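Tiltmont Building, Workroom 2
Floor and general area inspection, January
Completed by: Barry Lambert, Puretwood Facilities
Form version: 5

Ratings: S = satisfactory. A = action needed. M = monitor until next inspection. N/A = not applicable.

Section 1. Floor surface

1.1 Surface free of cracks, lifting and open joints: M
Comment: Hairline crack in the grey finish, running from the column base toward the east wall. No lip can be felt across it with a straight edge. Ends were marked in pencil at the last inspection and have not moved past the marks. Leave the marks in place when the floor is mopped.

1.2 Surface clean and dry at time of inspection: S
Comment: Dry throughout at 7:40 am. Fine dust along the skirting under the window, swept up during the inspection.

1.3 Slip resistance acceptable for the use of the room: S
Comment: Finish is worn smoother at the doorway than elsewhere. Still acceptable underfoot in work boots. If the cleaning contractor changes product, retest the doorway first.

1.4 Floor markings legible: A
Comment: Yellow walkway line is worn through at the turn beside the sink. Repaint using the Mullodik line paint already held in the store. Allow the full curing time on the tin before traffic goes back over it.

1.5 Level changes marked: S
Comment: One only, the threshold strip. Both screws tight.

Section 2. Access and exits

2.1 Main walkway clear to full width: S
Comment: Measured wall to line, 3,795 mm at the narrowest point. Previous form gave this dimension to the bench and not to the line, so the two readings should not be compared.

2.2 Exit door opens fully and latches: A
Comment: Latches only when pushed. Closer arm needs adjusting. Door is otherwise sound and the seal is intact.

2.3 Exit sign lit and visible from all work positions: S

2.4 Door vision panel unobstructed: A
Comment: Notice taped over lower half. Removed and moved to the noticeboard. Closed on the spot.

Section 3. Cables and power

3.1 Cables kept off walkways or covered: M
Comment: Cover strip at the north wall sits flat but the end cap is missing. Not a trip hazard in its present position. Order a replacement cap with the next Awan delivery.

3.2 Leads tagged and in date: S
Comment: Tags checked on every lead in use. One untagged lead found coiled in the cupboard and taken out of service. It can come back after testing.

3.3 Switchboard accessible: S
Comment: Clear floor in front. Circuit list is in the door pocket and matches the labels.

3.4 Power boards not daisy-chained: S

Section 4. Storage

4.1 Heavy items stored low: A
Comment: Two full paint tins on the top shelf. Shift to the bottom shelf. The heavier line marking gear should go down with them.

4.2 Nothing stored above 2,000 mm: S
Comment: Height line on the wall is still readable.

4.3 Shelving fixed to wall: S
Comment: Brackets checked by hand, no movement.

4.4 Waste bins emptied and lids closing: S

Section 5. Lighting and air

5.1 Lighting adequate at floor level: M
Comment: One tube flickers on start and then settles. Light on the floor is even once it does. Replace at the next scheduled change unless it fails earlier.

5.2 Glare from windows controlled: S
Comment: Blinds working. Cord cleats fitted at the correct height.

5.3 Air vents clean: S

Section 6. First aid and spill response

6.1 First aid kit stocked and sealed: A
Comment: Seal broken and not recorded in the log. Contents checked against the list, one triangular bandage short. Reseal once it is restocked.

6.2 Spill kit in marked position: S
Comment: Absorbent pads and floor sign both present. Sign hinge is stiff.

6.3 Eyewash bottle in date: S

Outstanding actions
1.4 Repaint walkway line at sink. Maintenance.
2.2 Adjust door closer. Maintenance, before the end of the month.
4.1 Move tins and line marking gear to bottom shelf. Workroom staff, same day.
6.1 Restock and reseal first aid kit. Workroom staff.

Items rated M are to be looked at again next inspection even if nothing has been reported in between. For 1.1, check the grey surface from close range under good light, working back from the pencil marks, and write down the position of any new crack relative to the column.

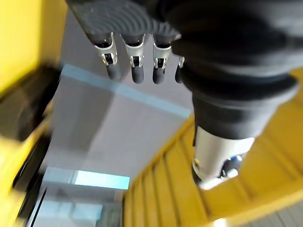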